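Flirow Kitchen Task Pack: is it worth a line in the budget?

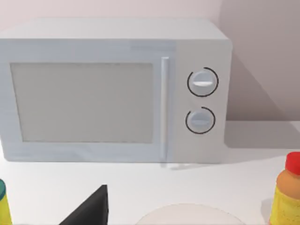
Flirow sells its simulated kitchen pack at 1,963 per seat per year, and we bought one seat in June before committing to a physical test bench. The quote from Keskin for that bench was 4,000 without the arm. The microwave task took most of our hours. Its model has two round knobs and a slim vertical handle, close enough to our target appliance to check reach and finger clearance. There are no numbers on the control panel, so dial-reading work needs another asset.

Setup took 52 minutes on a mid-range workstation. Episodes reset cleanly, up to 600 in one overnight run. Handle contact is stable; knob friction is too low by default and has to be edited by hand – the manual skips this.

Cikwood's pack costs less but has no hinged doors. Foneck's has them, with a three-seat minimum.

We renewed for one seat and moved the bench purchase to the next budget cycle.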